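Why won't the ketchup come out?

You know how it goes. You tip the bottle over your chips, you wait, and nothing happens. So you give it a great big whack and SPLAT, half of it is on your jumper! I've done this more times than my mum would like.
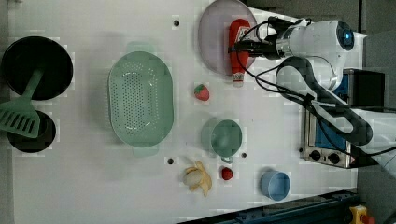
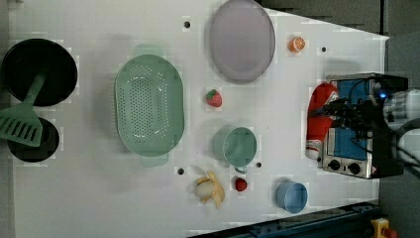
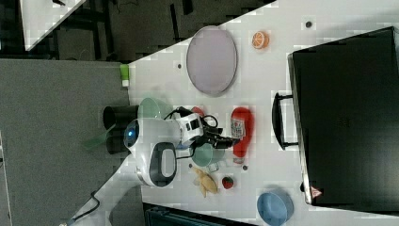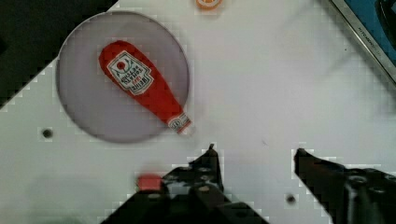 Something red on a white table.

So what's going on inside the bottle? Ketchup is a bit of a show-off. When it's left alone it's thick and lazy, nearly like a jelly. But if you push it hard enough, it suddenly goes runny. Scientists call this shear thinning (say it "sheer"). Water doesn't do it. Paint does, and so does shampoo.

Ketchup is made of teeny bits of tomato floating in water and vinegar. The bits bump together and get stuck, like everyone trying to leave the hall at once. Give them a shove and they start to slide past each other – whoosh!

My old science teacher, Mr Mudgway, taught us a trick. Keep the lid ON, turn the bottle upside down and shake it hard 4 times. Then open it and tip it gently.

Want to try it yourself? Put a spoonful of ketchup on one plate and a spoonful of honey on another, and tilt them both. Which one slides first? Now stir the ketchup really fast and have another go.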